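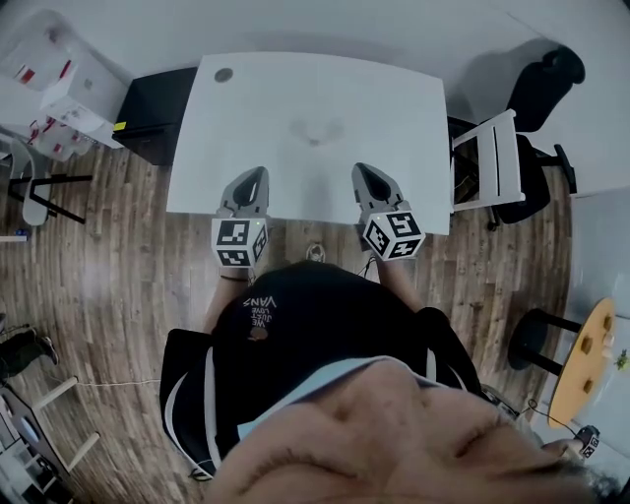 4.2 Rooms and furniture

Figure 3. One of the small rooms. White rectangular table with a round grey hole near the far left corner, black cabinet against the wall, office chair and folding stool on the right.

The survey covered 7 rooms on the Golleo site, all small, all in daily use. Furniture lists were taken from the Britell stock register (2744 entries, of which 765 could be matched to a room at all). The rest are either in store or have been moved without the register being told. We did not try to chase them.

Tables first. The type in Fig. 3 is what we call a clear-top table: smooth white surface, nothing stored on it between uses. Staff rated these highest for work done standing up at the near edge. Reach matters more than area. Users kept to the nearer half of the top and the far corners were hardly touched, hole included. Several people said they had never put a cable through one.

Seating is where things drift. Register says one kind of chair per room. In the room in Fig. 3 there is a black office chair with a tall back, a white folding stool in front of it and a grey plastic chair on a black metal frame over on the other side. Mixed seating of this sort was the normal case for us, and the mixing went with crowding along the walls. Chairs that are not being sat on have to go somewhere, and they go behind the table. Negussie and Negussie (the Gidey report, section 2) found the same in teaching rooms and called it parking. We keep the term.

Storage. Open shelving in Fig. 3 holds white boxes with red markings; the cabinet has a small yellow label on its left edge. Labels were scored for presence only, not for wether they were up to date. Boxes on open shelves were scored as one block per shelf unit. This is crude, but the two raters (A.N. and R.N.) agreed on nearly all of it, and where they did not the lower score was used.

Floors. Wood-grain laminate in brown and grey planks in the room shown. Loose items on the floor were noted wherever seen, eg the small round metallic object between the user and the table in Fig. 3. Size was not recorded, position was. Items under or just in front of a table were the commonest kind and the least likely to be mentioned by staff when asked if the room was tidy.

Staff comments came in through the Trurkine form, more than 1714 lines before cleaning. Most are one or two words. "Chairs again" appears a lot. Comments were sorted by the peice of furniture named, and those naming none were dropped. The December round used a shorter form and is kept separate in the tables below.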